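Stone & Tile Care Board > Floors > Marble, Travertine, Limestone
Thread: Rust mark in polished stone, corner of utility room – poultice or leave it?
Page 1 of 1

olterard_flats
Posts: 41
Polished stone floor in a ground-floor utility room, tiled walls on all sides. There is an orange-brown mark close to the right-hand wall, near the back corner. It is elongated, with soft edges, and has no lip I can feel with a fingernail. I have cleaned it twice with pH-neutral cleaner and a white pad. No change in color.

The building is the Olterard block, finished the year I was hired. The floor invoice says "marble, polished, mixed lot" and nothing more. The sealer is listed as Nerkex penetrating, one coat. I have no record of a second coat.

Questions:
1. Is a rust poultice safe on this if I don't know what the stone is?
2. Should the whole corner be treated, or only the mark?
3. Does it need to be resealed afterward?

gritladder
Posts: 3820
What sat there before? Metal shelving, a water heater, paint cans? Rust from outside the stone and rust from inside the stone look alike and are handled differently.

olterard_flats
Posts: 42
A steel shelf unit stood along that wall until May. I don't know exactly where the feet were. The previous manager moved it.

gritladder
Posts: 3821
Then start with the shelf as the suspect. A wet mop under a steel foot will do it in a few weeks. On a polished calcite stone, do not use anything sold for toilets or concrete. Most of those are acid and will etch the polish in under a minute. You would trade a stain for a dull patch, and the dull patch is harder to fix.

Use a neutral-pH rust remover made for marble, in a powder carrier. Cover, leave for the time on the label, lift, rinse, dry. Repeat if it got lighter.

wet_saw_dana
Posts: 236
I disagree on the suspect. A shelf foot leaves a shape. Square, round, L-shaped, something with an edge to it. A smear with no edge on any side is more often iron in the stone itself. Some pale marbles carry small iron minerals, and they oxidize when water gets in from the bed or from mopping. If that is the case, the poultice will lighten it and it will be back by next year.

gritladder
Posts: 3822
A foot leaves a shape if it sits still. A shelf that gets dragged out while there is rusty water under it leaves a smear. He said it was moved.

wet_saw_dana
Posts: 237
Possible. I'd still want to know whether the mark is in the dense part of the stone or in the open part. Some lots have both in the same slab: a smooth cloudy area that takes a high polish, and a white grainy area full of pinholes. The grainy area drinks. If the mark is in the grainy area, it can go deep regardless of where the iron came from.

olterard_flats
Posts: 43
It is in the grainy area. There is a whiter band along the right side that starts near the back corner and runs forward. The mark is in that. The rest is smoother, gray on the left and more beige in the middle.

fan_of_honed
Posts: 500
Are you sure it's marble? Pores like that say travertine to me. Fan travertine (the trade name, not my user name) was sold as "marble, mixed" for years around here, filled and polished. If the filler has gone from the pores, the dirt goes in.

gritladder
Posts: 3823
Trade names mean very little. Both are calcite and both etch. The cleaning chemistry is the same. The only practical difference is that open holes can be refilled.

fan_of_honed
Posts: 501
The difference matters for sealing. One coat of penetrating sealer on unfilled travertine is close to nothing. It needs coats until it stops absorbing. Do a water drop test: one drop on the gray part, one on the white part, ten minutes, wipe, compare.

olterard_flats
Posts: 44
Did the drop test. Gray part: no darkening. White part: dark spot the size of the drop, gone after it dried. So the sealer is weak or gone in the band.

I also found a chipped spot on the left side of the floor with an orange-tan center. Small. I had taken it for dirt until I tried to pick it out.

wet_saw_dana
Posts: 238
An orange center in a chip on the other side of the room, well away from where the shelf was. That supports iron in the stone.

gritladder
Posts: 3824
Or it is tan stone showing under the polish. Or old filler that has discolored. Polyester filler yellows. One chip proves nothing. Put up some photos.

olterard_flats
Posts: 45
Back corner and the floor in front of it. The orange mark is toward the right wall in both.

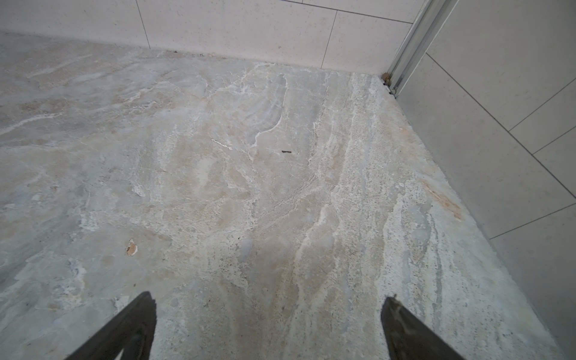
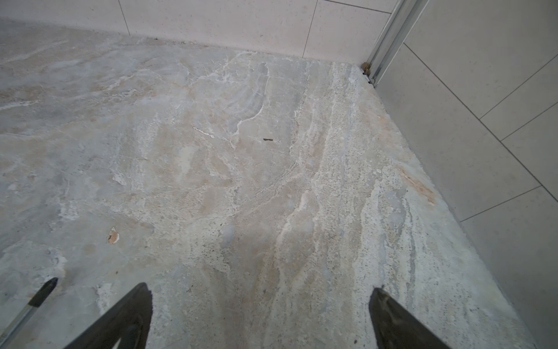 The building was bought by Darkwood last year and they want a written plan before I spend anything. The supply store quoted $387 for poultice powder, sealer and a filler kit, which I think is high for one small room. The previous manager, Mingxuan Tian, left a note saying the floor was "sealed as needed." There are no dates on it.

gritladder
Posts: 3825
The price is high because of the filler kit. Drop it from the order. You have one chip worth filling, and a stone shop will sell you a single small tube. The powder and the sealer are the only items you need this month.

On the stain, I will move a little. It is faint and spread out, and I would no longer bet on the shelf. I still don't see grounds to rule it out. The treatment is the same either way for the first round.

wet_saw_dana
Posts: 239
Agree on the first round. Disagree if you mean to go straight to sealer after it. If the iron is in the stone, moisture is what drives it. Let the band dry out first. A week with no mopping and a fan on it at minimum. Sealing over damp stone traps the water and you will see a darker mark than you started with.

Before the poultice, dry sweep or vacuum that corner with a soft brush head. Loose grit under a pad will scratch a polished face. Check along the wall joint as well, which is where it collects.

fan_of_honed
Posts: 502
Third option: leave the stain alone. It's a utility room, and the color is within what the stone already does with its tans and pinks. Seal the band, fill the chip, put a mat down if a tenant complains. I have seen more floors damaged by poultices left on overnight by mistake than by the stains they were meant for.

gritladder
Posts: 3826
Left on overnight is a user error. Set a timer.

olterard_flats
Posts: 46
Draft of the plan for Darkwood, corrections welcome:

Step 1. Vacuum floor with soft brush, all corners.
Step 2. Test rust remover on a spot behind the door. Check for etching in low light from the side.
Step 3. Treat the stain, one application. Rinse with clean water, blot dry.
Step 4. No mopping for seven days. Fan on.
Step 5. Drop test on the white band. If still absorbing, apply sealer in thin coats, wipe off excess within the label time.
Step 6. Fill chip with color-matched filler, shave flush.

wet_saw_dana
Posts: 240
Swap 5 and 6. Filler bonds poorly to sealed stone. Also do the test in step 2 on the white type of stone if there is any behind the door. A test on the gray will tell you very little about the band.

fan_of_honed
Posts: 503
And write down the date of every coat, so the next manager has more than "as needed."

olterard_flats
Posts: 47
Swapped. The only white stone near the door is a strip under the threshold plate, so I'll lift the plate and test there. Plan goes to Darkwood on Friday, March 6, 2026. If they approve it I'll order the powder the week after and post the drop test result once the seven days are up.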